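Namstead Home Meals and Lunch Club
Interim report to the Sæther Fund
Reporting period ending February

1. Purpose of this report

The grant agreement requires Namstead to report at the midpoint of the funding year on meals provided, spending against budget, and any changes to the plan. Figures are drawn from the client register and the kitchen order book. A full financial statement will follow with the final report.

2. Meals and enrollment

Namstead enrolled 64 older adults during the period. Most were referred by a clinic or a family member, and the remainder applied on their own. The home delivery service provided 868 hot meals and the lunch club provided 659. Delivery exceeded the midpoint target in the grant plan. Lunch club attendance fell below target in the first weeks and has since improved, in part due to a change in the start time from 11:30 a.m. to noon.

Clients on modified diets continue to receive meals prepared and labeled separately. Demand for low-sodium meals was higher than planned, and the menu has been revised so that the standard soup and two of the standard main dishes now meet the low-sodium requirement.
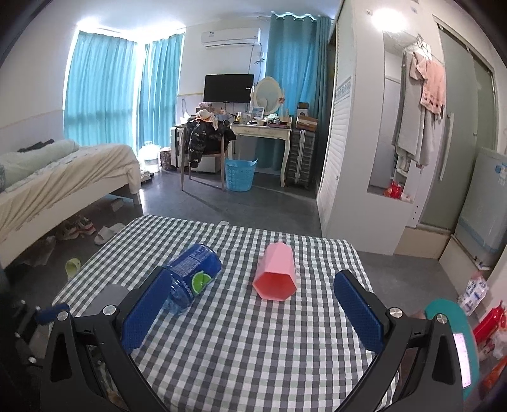 The lunch club is intended for clients who are able to leave home but who eat most of their meals alone. Intake interviews show that many of them had stopped cooking full meals, and several reported skipping lunch on most days. Funds in the furnishings line were used to make the dining space feel less like a waiting area, and checkered tablecloths in gray and white are part of that work. Clients have commented favorably on the room in the comment book. They have also asked for longer hours, which the present staffing level does not allow.

3. Delivery routes

The Trallar route was added at the start of the period, as set out in the grant plan. It serves clients who live beyond the last bus stop and who had no delivery service before. Travel time on this route is longer than estimated, and meals for the final stops were arriving later than our standard permits. The route has been divided into two shorter runs, and the second run now leaves the kitchen at 10:45 a.m. Late deliveries have dropped since the change. Fuel costs have risen as a result and are addressed below.

4. Spending

Spending is within the approved total. Food costs are slightly under budget, owing to a fixed-price agreement with our produce supplier, Verkico, that runs through the end of the funding year. Fuel is over budget for the reason given above. We request approval to move $282 from the printing line to the fuel line. No other transfers are requested at this time.

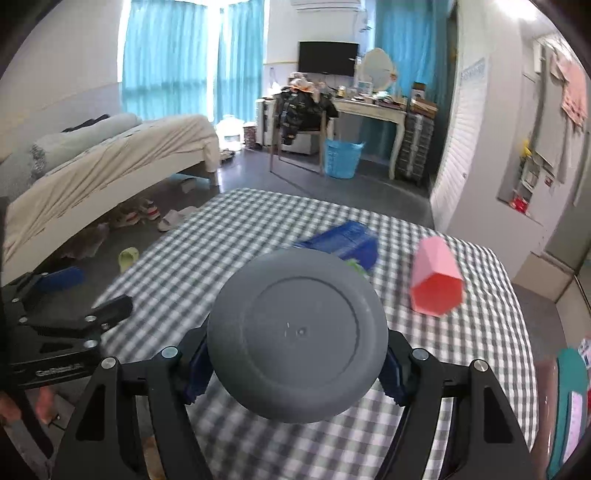

Gray round item with a grooved face and a raised dot near the middle.

5. Matters for the second half of the year

The waiting list for home delivery has grown and is expected to keep growing through the spring. Namstead will review the need of each current client before adding new names, so that places go first to those with no other source of a daily meal. The annual client survey will be mailed with the spring menu, and large-print copies will be provided. Results will be included in the final report.

The walk-in cooler is nearing the end of its service life. Two repair visits were required during the period, both paid from general funds. Namstead is obtaining quotes for a replacement and may submit a separate capital request.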